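The Shared Toothbrush Holder, Considered as Storage

By Marisol Lyons

A toothbrush holder is a small piece of storage with a difficult job. It has to keep tall, thin, top-heavy objects standing in a space about the size of a coffee mug, let air reach them, and give up any one of them without disturbing the rest. Most holders are sold for a household of two to four. Offices, guest bathrooms and rental units ask for more.

The wire type handles the extra load better than the ceramic type. A ceramic cup has a closed bottom and solid walls, and water that runs down a handle stays there. An open basket drains to the base and dries from the sides. It also shows its contents, so a missing item is noticed before a guest asks for it. 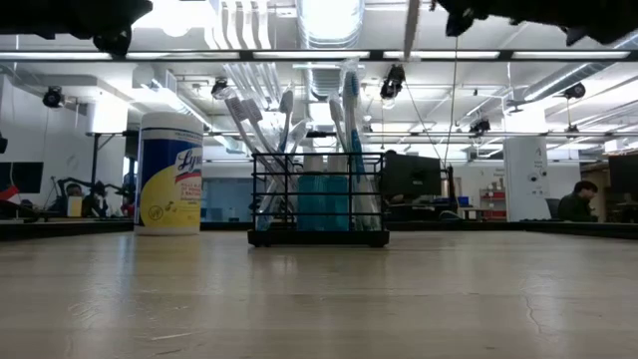

Page last changed: May, 4:10 p.m.

Seven brushes and two teal containers are a heavy load for one black wire basket. The containers take the center and the brushes are pushed outward, some of them at a steep lean. A brush that leans far enough puts its head outside the footprint of the holder, where it can touch whatever is parked next to it. A canister of Lysol wipes is a sensible neighbor for a bathroom shelf, but it should stand a hand's width away.

Jytte Ásgeirsdóttir fits out guest bathrooms for Tamora, a short-stay operator with 73 units. Her rule is that the heaviest items go in first and touch the base. "Bottles are ballast," she says. "Put the brushes in first and the bottle ends up riding on the handles. Then the whole thing tips when you take one out."

Her loading order is fixed. Bottles go in side by side. Tall brushes go behind them, against the back wires. Shorter brushes go in front, heads pointing away from each other. If two heads touch, one brush comes out and goes in the drawer.

The base matters more than the wire. A solid base that sits flat will hold a lopsided load that would upset a basket on four feet. It does collect water, and Ásgeirsdóttir has hers wiped at every changeover. Coated wire should be checked at the welds, where the finish goes first.

For anyone who wants something other than wire, a drilled block is the usual alternative. Varghese, a two-person shop, sells one in maple, 80 millimeters deep, with the holes bored on a slight slant. Wood holds each brush apart from the next and has enough mass to stay put. It needs oil, and it has to be lifted and dried underneath. The offcuts go into a box by the door and are sold as door wedges. 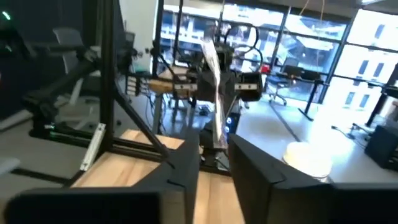
Wrapped or unwrapped

The second decision is packaging. Brushes meant for guests should stay sealed until somebody uses them, and the wrapper changes how they sit. Film adds width at the head and slides easily against metal, so a wrapped brush tends to swing out to the nearest corner. A basket that takes seven bare brushes may look full with four wrapped ones.

Drota and Ultuvton both supply sealed brushes by the carton, Drota in packs of 100 and Ultuvton in packs of 200. The larger carton is cheaper per brush but takes up a full closet shelf. Ásgeirsdóttir orders the smaller one and asks for mixed handle colors, which lets two guests in one room tell their brushes apart after the film is off.

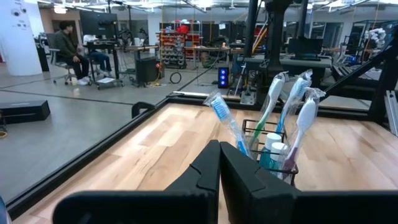

Four sealed brushes and two small teal bottles in a black wire holder.

With blue, green and purple handles in one basket, the colors do the work of labels. The small bottles with white caps leave the brushes some room, and they can be lifted out by the cap.

Refilling is done by replacement. Ásgeirsdóttir's staff carry a loaded holder into the room, swap it for the old one, and sort the returned basket back at the supply closet. Opened brushes are thrown out. Sealed ones go back in the carton, provided the film has no tears, and the empty basket is washed in hot water and left upside down on a rack until the next round.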